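## The play kitchen corner at Otamari

16 January 2020

Dear families and friends of the playroom,

In the last newsletter I promised to write more about the small kitchen, and so I do it now. It stands against the wall in the Otamari room, next to the window to Dunleavy Lane, and it is the first place where most children go after they have put off their shoes.

We bought it second hand through the Tremo exchange list for 80 dollars. Assembling it took two evenings, one more than I had planned, and there was one bag of screws that did not belong to it at all. If you have a kitchen of the same type and you miss a bag of long screws, please write to me.

The top is white and the wall behind it has white tiles with gray lines, so it looks quite like the kitchen in my own apartment. The cooktop has two burners with red centers.
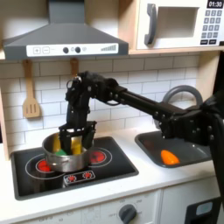

Soup is the dish of this winter. It is cooked in the steel saucepan, and the rule is that everything can go into soup, also the blocks. I tried for some weeks to keep the blocks in the block box and the vegetables in the kitchen. Then I gave up, and the mood in the room became better. We only ask that at the end of the morning the saucepan is turned over and made empty, so the next group can find the blocks when they want to build.

A few small requests about the tidying:

- The slotted spatula and the spoon go back on their pegs under the hood. Please do not put them in the drawer with the drawing things.
- Food pieces with tooth marks go in the washing bowl by the door. I wash them with warm water and mild soap.
- The sink is only a toy. Please, no real water in it. In the fall we had a small lake on the floor.

The microwave is the part that the children speak about the most. Its display always says 01:30, and this has become our unit of time. When somebody asks how long until snack, the answer is "one thirty," and everybody seems satisfied with it.
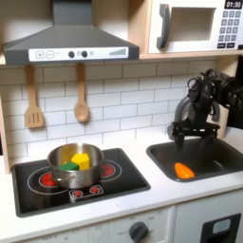

For February I would like to add some things, if we can find them used. We need a second saucepan, because two cooks and one pan is a difficult situation. Also welcome are 5 or 6 small plates that cannot break, and a dish towel or two of child size. Please do not buy new. The shelf at Skokano has often such things in the back, beside the puzzles, and they hold them for us if you mention the playroom.

I was asked also if the kitchen could move nearer to the reading rug. I measured it, and then the door of the cupboard does not open fully, so it stays where it is for now. If you have another idea for the rug, leave a note in the box at the entrance, and I will read it before the next letter.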